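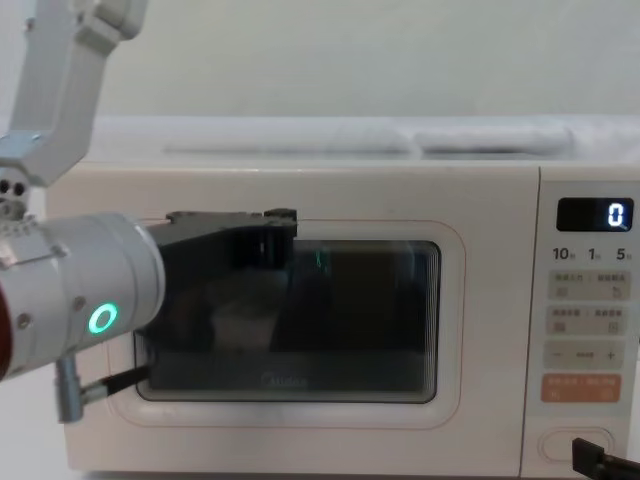 Microwave, cream-white, door side.

2024-05-07

Wax melt tests for the Mustitz candle batch, continued from last week's page.

Switched from the double boiler to the microwave for the small pours. The double boiler is fine for anything over a pint but it ties up the hot plate, and Witero needs that for the dye pots through the end of the month. All of today's melts were the soy blend from the Watkins sack, in the glass measuring jug, lid off.

Melt 1. 342 g flakes, full power, one minute at a time with a stir between. Still lumpy after three. Clear after five, but the thermometer read well over where I wanted it and I had to wait a long time for it to come down. Poured anyway. Tops cracked.

Melt 2. Same weight, half power, two minutes at a time. Slower, much easier to control. The last few flakes went when I stirred and let it stand on the counter, no extra heat. This is the one to repeat.

Melt 3. 429 g, half power. Too much for the jug once you try to stir it. Spilled some down the outside and had to scrape it off the turntable. Stay under 400.

Fragrance went in after the jug came out, never before. I stirred for two full minutes by the clock on melts 2 and 3 and only one on melt 1, so the cracked tops on 1 may not be all down to heat. Should have kept that the same. Will rerun melt 1 with the longer stir before saying anything about full power in the write-up.

Wicks: the Terkamitz cotton ones again, medium. They lean if the tab isn't pressed down hard. Mwanahawa Waweru suggested a dot of hot glue instead of the sticky pads and it held on every tin I tried. The pads let go as soon as the warm wax reached them – I'd put that down to old pads, the packet has been open since September.

Tins were preheated on the radiator for the second pour only. Sides look smoother, less of the frosty pattern near the rim. Cold tins from the first pour have wet spots all the way up. Cheap fix, worth doing every time.

Burn test on last week's set, the small tins. Melt pool reached the edge on the medium wick and stopped well short on the thin one. The thick one smoked and mushroomed, trimmed it, smoked again. Dropping thick from the list for this size. Total burn time on the best tin is 27 hours so far with a fair bit left in the bottom. I'm putting it out at the end of each session and weighing it before relighting – weights are on the loose sheet, which needs to be taped in here.

Lot number on the wax sack is 3884. Writing it down because the last sack behaved differently and I had no number to go back to.

Cleaning: wiped the jug with paper towels while it was still warm, then soap. Wax does not go down the sink, even the soy. The rags are in the metal bin.

To do:
Rerun melt 1, longer stir.
Half power melt with the fragrance at the lower load.
New sticky pads or give up on them and buy glue sticks.
Ask Mwanahawa if she still has the wooden wicks.
Order lids, we are short again. The ones that came with the last box of tins don't fit the older style and I have been setting them loosely on top, fine on the shelf, no good for mailing.

Leaving today's tins on the back shelf to cure. Don't light them before the two weeks are up, please.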